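Workshop notebook, May
Open day at Murelell, hand-held gripper bench

Writing this up while the kettle boils, before I forget half of it. What a good day! Doors opened at 9 and I'd planned to be set up by then, but Dindo Ocampo had already wiped the tables down and taped the cables, so all I had to do was put my bag somewhere and start talking.

We ran the hand-held grippers at the long table and left the big arm in its cage on the other side of the room. I was worried visitors would drift straight over to the arm. They did, for a bit, and then they came back, and I think it's the squeezing. You can watch an arm stack blocks all afternoon, but with one of these you feel the fingers close on something and your own wrist starts learning. Irena Tokarz had a go with the Vusteck grips from the back cupboard as well and still likes ours better (noted, with pleasure).

Pick and place went over best. I gave everyone the same rule: come in low, open wide, stop, look at both pads, then close. Kids got it on the second try. Adults wanted to grab from above at speed and knocked things flat. One fellow from Mollow stayed until he could set a box on its end without it tipping, and he got a round of applause from the whole table, me included.
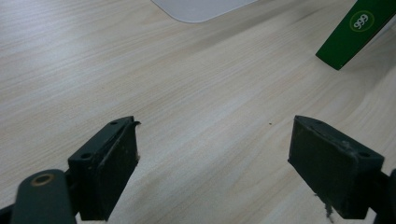
Gripper view, fingers open over the bench. Note the flap of pad lifting at the tip of the left finger.

Pads are the job for this week. Both faces are scuffed and dusty, and there's a stringy bit hanging under the right finger that I want off before anyone uses it again. Brush first, then the damp cloth, then decide. My vote is to replace the left one outright. If the right one cleans up I'd keep it as a spare. Two screw holes show on top of each finger, so check those while the tool is on the bench. Urszula Baran has the small driver set, ask her nicely.

The pale wood tabletop was a great choice, by the way. Dark fingers stand out against it and people could judge the gap without crouching. It does get a shine under soft light, so next time try the blinds half down and see if the glare on the left goes away.

Nokuthula Mthembu asked the question of the day: how does the person holding the tool know how hard they're gripping? We talked for so long that I missed lunch. She thinks a simple click at light pressure would help beginners. I love this idea and want to mock one up with a bit of spring steel.

To do:
Pads, as above.
Print 5 more of the one-page handout, the last lot walked off.
Send Felicja Adamczyk the sign-up sheet, she has 7 seats in the evening group.
Ask Dindo where he put my good tape.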